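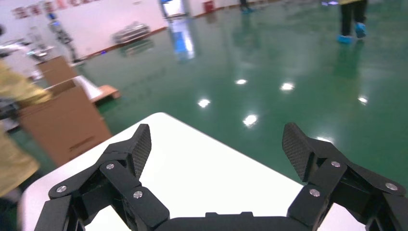 ## Studying abroad through the Corno Exchange: frequently asked questions

The Corno Exchange allows students at smaller and regional colleges to spend part of their degree at a partner institution overseas. The answers below apply to students entering the second or third year of study. Postgraduate students should consult their own department first.

### Who may apply?

Any full-time undergraduate who has passed all first-year modules may apply. Part-time students are eligible for the short programme only. Students repeating a year may submit an application, but a place cannot be confirmed until the examination board has met.

### Which institutions take part?

The exchange currently has three partners: Makell College, the Baloch Institute and Trudow University. Makell and Trudow accept students in most subjects. The Baloch Institute accepts students of languages, history and education, and teaches in English in the spring term only.

### How many places are there?

There are 113 places in the coming year, shared between the three partners. Last year the International Office received 422 applications, a figure which includes those later withdrawn. Applicants are asked to list a second choice; those who do not will be considered for their first choice alone.

### How long does an exchange last?

Students may go for one term or for the full academic year. The short programme at Makell College lasts six weeks and takes place in the summer. It carries credit, but does not replace any compulsory module.

### Will my marks count towards my degree?

Credits earned abroad count in full, provided that the learning agreement was signed before departure. Marks are converted using the table held by each faculty office. Modules taken outside the agreement will appear on the transcript — they will not, however, be included in the final classification.

If a module is cancelled by the host institution after arrival, please inform your home tutor within 14 days so that a replacement can be approved.

### Do I need to speak another language?

Not for Makell College. Trudow University asks for an intermediate certificate in the language of teaching, and an evening course is offered at the home campus from October. Applicants to the Baloch Institute need no certificate, although a beginners' class is provided on arrival and attendance is expected.

### What will it cost?

Students continue to pay tuition fees to their home college and pay nothing for tuition to the host. Travel, housing, insurance and visa charges are the student's own responsibility. A travel grant is available to students from lower-income households and is paid in two parts, the second on receipt of the arrival form.

### Is housing arranged for me?

Makell College guarantees a room in its halls. Trudow University keeps a list of approved landlords but does not sign contracts on a student's behalf. At the Baloch Institute, rooms are allocated in order of application.

### When is the deadline?

Applications close at noon on the last working day of December. Late forms are placed on a reserve list. Decisions are sent by e-mail in February, and places must be accepted in writing through the student portal.

### Whom should I contact?

Questions on module choice should be sent to the exchange tutor in your faculty. All other enquiries, including those on grants and visas, should be addressed to the International Office, which is open to callers in term time from 10 am to 4 pm.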